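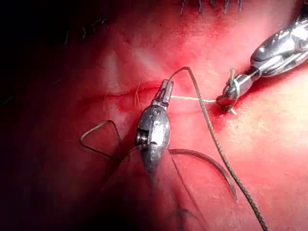 アマラチ・ンウォス(Amarachi Nwosu)
Skumidgate研修センター 縫合手技部会 書記

縫合手技部会 7月定例会 議事録

場所:研修棟 小会議室
時間:午後4時開始、80分
議長:スレイマン・バッシー(Suleiman Bassey)
記録:アマラチ・ンウォス
出席:部会委員、実習指導担当、物品担当、Brescombe分室(通話参加)
欠席:教材担当(書面で意見提出)
配布資料:前回議事録、縫合糸・針の発注案、手順書改訂案、研修生アンケートの抜粋

1.前回議事録の確認
前回議事録について、物品担当から訂正が1件あった。「糸の保管棚を処置室側へ移す」とあるのは「準備室側へ移す」の誤り。訂正のうえ承認した。
前回からの持ち越し事項のうち、保管棚の移動は完了している。棚の表示札は未作成のまま。物品担当が引き続き対応する。
針の廃棄容器の置き場所については、前回の決定どおり各実習台の右側とした。左利きの研修生から使いにくいとの声が出ており、希望者の台では左側に置いてよいことにする。手順書の該当箇所は議題3の改訂に含める。

2.縫合糸と針の発注
物品担当が発注案を説明した。Drummondからの見積もりは前回と同じ条件で、納期は若干延びる見込み。
編み糸の扱いについて意見が分かれた。太い編み糸は視野の中で目立ち、初学者が糸の走行を追いやすい。一方で長さを残したまま操作すると輪が高く立ち上がり、結び目を締める前に別の糸や器具の先に掛かることがある。実習指導担当からは、最初の課題では糸を短く切ってから渡してはどうかとの提案があった。
バッシー議長は、短い糸だけで練習すると糸さばきが身につかないと述べた。長い糸で輪を管理する課題を後半に必ず入れるべきとの意見。
Brescombe分室では、淡い色の細い糸を併用している。赤みのある組織の上では見分けやすいが、照明が強い場所では光に紛れることもあるとの報告。細い糸は張りのかかり具合が見た目で判断しにくく、研修生が引きすぎる例が多い。
協議の結果、次のとおりとした。
・編み糸は従来品を継続する。色は濃色とする。
・細い糸は淡色のものを少量追加し、まずBrescombe分室で使用感をまとめる。
・針付き糸の年間発注は1,000本とする。追加分は秋以降に改めて諮る。
・最初の課題で渡す糸は短めとし、後半の課題では切らずに渡す。
見積もりの送料に不明な点があり、物品担当がDrummondに問い合わせる。回答が出るまで正式な発注は保留。

3.手順書の改訂
改訂案を順に確認した。主な論点は以下のとおり。

(1)切開線に対する針の向き
現行の手順書には「針は切開線に対して直角に入れる」とだけ書かれている。実習指導担当から、画面上で切開線が横に走る場合と縦に近い場合とで研修生の手の動きが大きく変わり、この一文では足りないとの指摘。横方向の切開では、持針器を手前から起こして入れる姿勢が取りやすい。縦に近い切開では手首の返しが大きくなり、針先の位置を見失いやすい。
切開線の向き別に項を分けて書き直すことで合意した。文案はバッシー議長が作る。

(2)糸の受け渡し
切開をまたいで糸を渡す場面の記述を追加する。持針器から反対側の把持器具へ糸を渡すとき、受け取る側が確実につかむまで放さないこと。張りはわずかに残す程度とし、組織が持ち上がるほど引かない。
「わずかに」の基準があいまいだとの質問が出た。数値では決めず、糸がたるまず、組織の縁が動かない状態と書くことにした。
糸の端を短く残した側で針先が露出したままになりやすい点についても注意書きを加える。組織に触れている先端のそばに針先がある場合は、次の動作に移る前に必ず位置を声に出して確認する。声出しについては、人数の多い回では騒がしくなるとの意見もあったが、当面は続ける。

(3)出血の確認
器具の先が組織に触れている箇所に血液がたまると、針の出口が見えなくなる。現行の手順書では縫い終わってから確認することになっているが、一針ごとの確認に改める。吸引や拭き取りの担当をどうするかは決まらなかった。指導者が横につく回では指導者が行い、自主練習の回については次回に検討する。

(4)用語
「鉗子」「把持器」「グラスパー」が混在している。委員の間でも呼び方が違い、少し長い議論になった。手順書では「把持鉗子」に統一し、初出の箇所だけ英語を併記する。「ニードルドライバー」は「持針器」とする。「糸尻」「テール」は「糸の端」に改める。Brescombe分室の掲示物は古い用語のままでも差し支えないが、刷り直す際に合わせる。

改訂版の分量は400字程度の増加に収めるという当初の方針があったが、(1)の項分けで超える見込みのため撤回した。

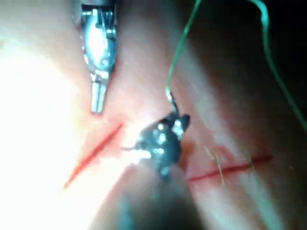

湾曲した針をつかむ持針器と、閉じた把持鉗子

4.針の把持と照明
Brescombe分室から、針を持ち替える際の見え方について報告があった。湾曲した小さい針を持針器の先でつかみ、針先を上に向けて構えると、強い光が当たる側では組織の表面が白く飛んで凹凸がほとんど分からなくなる。影になる側では表面の筋やうねりが見える。研修生は明るい側を見やすいと思い込む傾向があり、刺入点の見当を誤りやすい。
持針器の頭が切開のすぐ脇に重なって、その部分の組織が隠れることも話題になった。切開が2本並ぶ課題では特に起こりやすく、隣の切開の縁を確かめずに針を進める例が報告されている。
出された意見は次のとおり。
・構える位置を切開から少し離し、縁を見てから近づける。
・照明を一段落とす。全体を暗くすると奥の落ち込んだ部分がさらに見えにくくなるため、角度の調整を先に試す。
・把持鉗子は閉じた状態で組織から少し浮かせて待機させ、使わない間は組織に触れさせない。
・寄りすぎた視野のまま作業を続けない。
照明については意見がまとまらなかった。分室で角度を変えた場合の見え方を試し、次回報告する。把持鉗子の待機位置と、縁の確認については手順書に入れる。
教材担当の書面意見は、針の持ち方の説明に図を付けてほしいというもの。針の中央より後ろ寄りを持つ場合と、先寄りを持つ場合を並べて描く。図の作成は教材担当に依頼し、文章は実習指導担当が付ける。

5.研修生アンケート
抜粋をもとに意見交換を行った。
「糸が絡んだときにどこまで自分で直してよいか分からない」という回答が複数あった。現状では指導者によって対応が異なる。輪がほどけている段階なら研修生自身で直し、器具に巻き付いている場合は手を止めて指導者を呼ぶ、という線で揃えることにした。
「準備に時間を取られ、縫う時間が短い」との回答については、開始前に糸と針を台ごとにまとめておく案が出た。物品担当は、前日に出しておくと包装の確認が二度手間になるとして難色を示した。当日の朝に準備室でまとめる方法を次の実習で試す。
「見学の回にも手を動かしたい」という希望もあった。見学者用に結紮の練習台を置けるかどうか、部屋の広さを見て判断する。Lindex室なら置けるが、午後は他の部会が使っていることが多い。予約状況を書記が確認する。
「前の人の縫い目を見て学べるようにしてほしい」との要望には、委員の多くが賛成した。縫い目の間隔や切開の縁の合い方を、片付けの前に全員で見る時間を設ける。時間配分は実習指導担当に一任。

6.片付けと物品の管理
使用後の針の回収は、台ごとに研修生が行い、指導者が確認する。確認表の署名欄が小さく、二人分の名前が書けないとの指摘があったため様式を直す。
使い残した糸を次の回に回してよいかという質問に対し、開封済みのものは結紮練習専用とし、組織の縫合には使わないと決めた。保管袋に「結紮用」と書いておく。
器具の拭き取りについて、関節のある手首部分や小さなねじの周囲に汚れが残りやすい。拭き取り布を小さく折って使うよう、準備室の掲示に一行加える。
準備室の鍵の返却が遅れる日が続いている。返却先は従来どおり研修棟の受付。

7.その他
・次回の実習では横方向の切開から始め、2本並んだ切開は後半に回す。
・手順書改訂版の配布は紙と共有フォルダの両方で行う。旧版は回収する。
・見学希望の問い合わせが外部から1件あった。受け入れの可否は議長が回答する。
・会議室の空調の効きが悪く、次回は別の部屋を取る。

宿題事項
バッシー議長:切開線の向き別の文案、外部見学への回答
物品担当:棚の表示札、Drummondへの送料の問い合わせ、確認表の様式変更、当日朝の物品まとめの試行
実習指導担当:糸の受け渡しと一針ごとの確認の文案、図に付ける文章、縫い目を見る時間の配分
教材担当:針の持ち方の図
Brescombe分室:淡色の細い糸の使用感、照明角度の試行結果
書記:用語の統一、Lindex室の予約状況の確認、拭き取りに関する掲示の追記、次回会議室の手配

次回の日程は、各委員の予定を確認のうえ書記から連絡する。議事録への訂正は次回開催までにンウォスへ。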